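November 9, 2018

Home at last, shoes off, feet up on the amp. Tonight was the rehearsal dinner gig at Nosby (the old mill place by the creek), and tomorrow is the wedding itself, so I should be asleep, but my head is still full of tunes and I know I'll lie there counting bars if I don't write some of this down first.

The good part first! The new slow version of the processional finally sat right. We've been fighting with it since June, always rushing the turn into the second half, and tonight the cello just leaned back and everybody followed. I got goosebumps, and I was the one playing. The bride's aunt came over after and asked if we had a CD. We don't. I said we'd think about it, which is what we've been saying for years.

The less good part: the list. The couple sent 52 songs. For cocktail hour! I went through it on the couch Wednesday with a pencil and crossed out everything that needs a drummer, and it was still way too long. We've settled on a set that opens with the waltzes, goes to the movie stuff while people are finding their drinks, and keeps the two fast ones in our pocket in case the photos drag on. The photos always drag on.

Also my E string is going. It sounded tinny all through the last set and I kept blaming the room. I have a spare in the case, I think, under the rosin and the parking stubs.

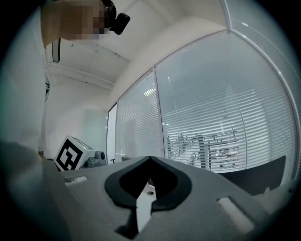

So what do we do if it rains during the ceremony? We move under the covered porch, and the strings play from the corner by the kitchen door, where the boards are level and there's an outlet.

I asked the Nosby people about that outlet because last time we played outdoors, the one they gave us was on the same circuit as the coffee urns, and you can guess how that went. This one is on its own. I plugged in the little Kilo amp and ran it through dinner and it never so much as hummed. It's such a small thing to be happy over, but I was so happy!

Money stuff, before I forget: they still owe us the last $300, due before the first note, and I hate asking for it in a nice dress. I'll do it when we drop off the stands. The Flurarus hall called too, wanting a duo for their holiday party. Flute and guitar would do it. I need to call them back Monday and find out if they want carols or "background," since those are very different evenings.

To pack in the morning: clothespins for the music (wind!), black socks, the folder with the big print, sandwiches. Load-in is at 2 and I want to leave early enough to stop for gas.

Okay, bed. I'm humming the waltz again.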